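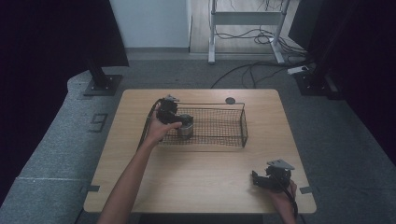

Figure 3. The mesh basket on the square table, with a small silver canister at its left end, partly inside near the front left corner.

3.2 The basket and where things land in it

I'll admit that the basket got far more of my attention than I had planned. When Hadiza Onyeka and I first wrote up the tidying task, the container was one line in a shopping list ("something open, to put things in"), and I'd happily have used a shoebox. Then we ran the first few sessions with a deep plastic tub and I couldn't code half of them! People dropped an object in, it vanished behind the wall of the tub, and all I could write down was "in." So we switched to the black wire-mesh one in Figure 3. It has a thin metal rim and a fine grid on the sides and bottom, and it's long enough compared to its width that you can talk about a left end and a right end without anyone arguing.

The shape matters because this section is about placement. I wanted to know whether people who are told only to "put these away" treat a basket as one space or as several, and a rectangle gives them something to divide up (a round bowl would have been a very different paper). The instructions never mentioned ends, corners or order. If a participant asked where something should go, Syafiqah Sumampouw, who ran most of the sessions, said "wherever you like" and left it there.

We kept the table plain for the same reason. It is square, in light wood with a pale grain, and anything dark or shiny shows up on it nicely. I did worry about the small round dark grey disc near the back edge, just behind the rear right part of the basket, and whether people would treat it as a target. In the pilot a couple of them did set an object down near it while they were thinking, so for the coding I treated that patch of the table as its own zone, called "disc side," and kept it apart from the rest of the back edge. The small dark clips over the left and right edges, each near its front corner, gave me no such trouble and don't appear in the coding at all.

Sixteen small household objects went into each session, and the canister was the one I came to care about most. It's small, silver and cylindrical, and a cylinder is a nuisance in a basket. You can stand it up, lay it down along the long side or lay it across, and each choice changes what fits next to it. I coded a canister as standing, lying or leaning, and I gave it a location by the nearest corner. The placement in Figure 3 would go down as "front left." I only coded an object's final position once the hand was clear of it, so a moment like the one shown counts toward location and is left open for orientation.

We had 65 usable sessions. There were 66 to begin with, but one participant (very cheerfully) emptied the whole basket back onto the table halfway through and started over with a different system, and I couldn't find a fair way to score that against the others. I have kept my notes on it, and I'd love to come back to restarts in another paper.

What I saw most often was a kind of claiming. The first object went to an end, hardly ever to the middle, and whatever came next was treated as either belonging with it or not. Flat things were slid down along the long sides. The canister tended to get pushed into a corner early on, where two walls could hold it, and then people packed outward from there. Adebayo Danladi coded the same sessions without seeing my sheets, and the places where we disagreed were nearly all leaning versus lying, so we settled those together over one long afternoon and I rewrote the definition of "leaning" 3 times before we were both happy with it.

I should say something about corners, too, because Nneka Wike raised it when she read a draft. She thought people might favor a corner simply because it's the nearest one. That's a fair point, and our setup can't rule it out: the basket stayed the same way around in every session, so near and left are tangled up with each other for anyone who starts at the front left. Turning the basket would be the obvious fix, and we plan to do it in the next round in September. For now I report corners as they were coded and make no claim about handedness.

The full list of objects and the placement sheet are in Appendix B.

Contact: Yetunde Haruna, Oyelaran Household Studies Group | © The authors | Back to top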